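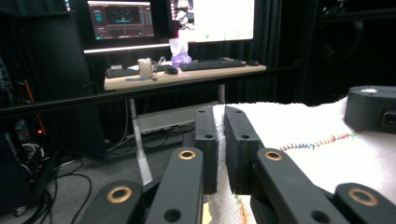

**Figure 2.** White terry-cloth towel.

### 3.2 Laundering and Loss of Absorbency

Towels were drawn from the linen stock of two guesthouses, one in Leldale and one in Rerton. Both houses buy white cotton terry from the same supplier and wash it on site. Lihua Wei recorded the wash count of each towel from the laundry tags and set aside any item with a torn hem or a missing tag. The final sample held 62 towels, none of which had been washed more than 200 times.

Absorbency was measured by the sinking method. A square cut from the center of each towel was laid flat on still water, and the time until it was fully under the surface was noted. Squares from towels washed with fabric softener took longer to sink than squares from towels washed with detergent alone. The gap was widest in towels with fewer than 100 washes. The Rerton house line-dries its linen from April onward, and its towels were stiffer to the hand, but drying method had no clear effect on sinking time. Water hardness differs between the two towns and is treated separately in Section 3.3.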